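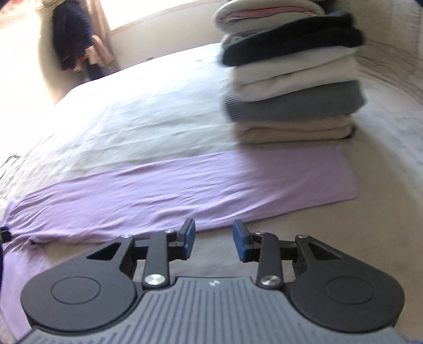
How to get your residence card sorted in Skekau (the short version)

Updated February 12, 2023. Writing this between two appointments so excuse the speed.

Before you go

Landlord's letter, signed. Passport plus one copy of every page, blank ones too. Two photos. Proof of health cover for the full year, not a travel policy. I had a travel policy. Got sent home.

Book first. Walk-ins are only taken before 10 and the queue starts long before that. The booking page is in the local language, the button you want is the second one down.

Step 1. Town hall, ground floor

Register your address. Free. You get a slip with a purple stamp, don't fold it, don't loose it. Everything after this hangs on the slip.

Step 2. Pay the fee

341 at the post office in Tultitz road, cash only when I went. Keep both halves of the reciept. They'll ask for the half you threw away.

Step 3. Foreigners' desk, room 167

Hand it all over. Fingerprints. They may want a bank statement showing at least 2000 in your own name, joint accounts were fine for us but Meriem Hajji was asked for a letter from her husband as well. Bring one if that's you.

Step 4. Wait

Mine took five weeks. Avoid August, half the office is away and the buses from Masanja go down to two a day.

Step 5. Pick it up

In person. Check the spelling of your name before you leave the counter. A correction means going back to step 2, fee and all.

If you move house

Eight days to tell them. Same slip, new letter, no fee. People out in Zoltadau do it at their own village office, mornings only.

Renewals are a different form, will add those when I've done mine.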